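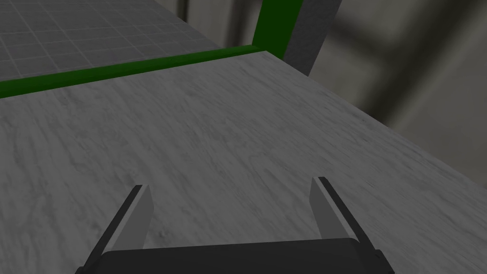 1/ Spent October moving our label archive from fixed-width text files to a real database. 3,694 records, two file formats, one person who remembered why the formats differed (Orla Corrigan, thank you). Notes for anyone doing the same.

2/ The source files came out of Prililine, a stock program last updated before most of our staff were hired. It pads every field with spaces and truncates without warning. Product names stop at 28 characters whether or not the word is finished.

3/ First mistake was mine. I trimmed trailing spaces on import, then used the trimmed name as a key. Two different hinge kits collapsed into one row. Use the stock number as the key. If there's no stock number, make one and write it down somewhere.

4/ Encoding. Most files were Windows-1252. A batch of 288 was code page 437, which you only notice when a degree sign turns into something else. Check a known symbol in every file before you convert anything. Guessing from the first file cost me an afternoon. 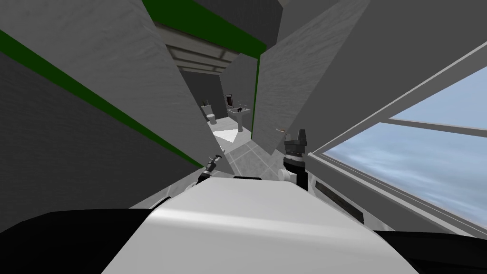

5/ Dates. The program stored a two-digit year and a day count, so 97031 is January 31, 1997. The older files use month-day-year with no separators. Both are five or six digits and both pass a naive check. I split them by file header, not by value.

6/ Boris Gashi asked why I didn't just let the import tool detect the types. I tried. It read stock numbers as integers and dropped the leading zeros. Load everything as text, then cast one column at a time with a query that lists the failures.

7/ Labels print at 300 dpi on the Foley. The old templates measured in printer dots at 203, so every offset had to be scaled by 300/203 and rounded. Rounding per element gives you drift across a row — compute the absolute position first, round last.

8/ Barcodes are the exception. Don't scale bar widths by a fraction. Pick a whole number of dots per narrow bar and let the symbol come out slightly larger or smaller. Then check the quiet zones again, as they will have moved.

9/ Validation was dull and worth it. Export the new table back to the old layout, diff against the original, sort the differences by type. Mine fell into padding, date format and real errors. The third group was short and entirely hinge kits.

10/ Backups: originals are read-only on the Mirnow share, with a checksum list next to them. The converted set lives in a separate folder. Please stop editing the originals to "fix" names. The name column has an override field for that.

11/ Still open: supplier codes from the Skerkon years. Some have a trailing letter, some don't, and the letter might be a revision or a warehouse. If you have a printed catalog with both forms in it, send me a scan of the index pages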